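Noiphan — Datenblatt zum Ausstellungsarchiv

Stand der Beschreibung: März. Herausgegeben von der Kunststiftung Sundero, Abteilung Dokumentation. 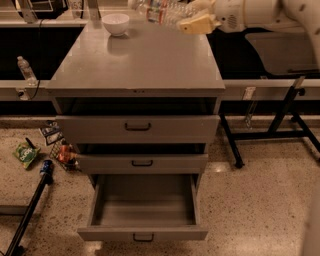

Leonidas Vrettos merkt an, die Bezeichnung „Archiv“ sei zu weit gefasst, da die Performances der frühen Jahrgänge fehlten; er empfehle, von einer Auswahl zu sprechen. Der Hinweis wird in der nächsten Fassung berücksichtigt.

Umfang
135 Werkeinträge aus 8 Ausgaben der Biennale Ukik, dazu rund 300 Wand- und Katalogtexte.

Felder
werk_id, titel, kuenstler, ausgabe, technik, leihgeber, textfassung. Bei 7 Einträgen ist der Leihgeber auf dessen Wunsch nicht angegeben.

Sprachen
Deutsch und Griechisch. Übersetzungen sind im Feld textfassung gekennzeichnet.

Nutzung
Forschung und Lehre — mit Nennung der Stiftung. Abbildungsrechte sind gesondert bei Diltel einzuholen.

Korrekturen
Bitte schriftlich und unter Angabe der werk_id.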